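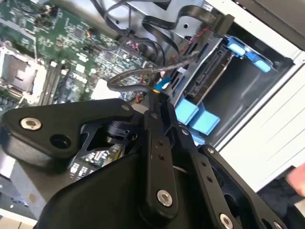 Pinza robótica negra dentro de una torre de sobremesa abierta.

Inicio – Enciclopedia – Automatización – Costes
Lectura: 2 minutos

Presupuesto de una célula de desmontaje

El presupuesto de una célula de desmontaje es el cálculo previo a la compra de un robot para abrir y vaciar ordenadores usados. Comprende el brazo, la pinza, la mesa, la formación y los repuestos.
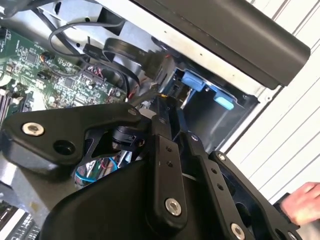 En la planta de Distitz, el plan preveía 3000 euros para la pinza y 800 para dedos de recambio – esta segunda partida se olvida con frecuencia. El programa Stokilex reparte el gasto en dos ejercicios.

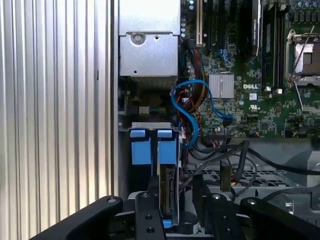

El coste por equipo depende sobre todo de la variedad de modelos. Cada chasis nuevo exige horas de ajuste, que se pagan aparte. Las piezas de fijación sin herramientas, como las pestañas de plástico azul claro de la bahía de discos, conviene anotarlas en el inventario antes de pedir ofertas.

Artículos relacionados
Método Chowdary de amortización
Dritona (proveedor)
Pinza de dos dedos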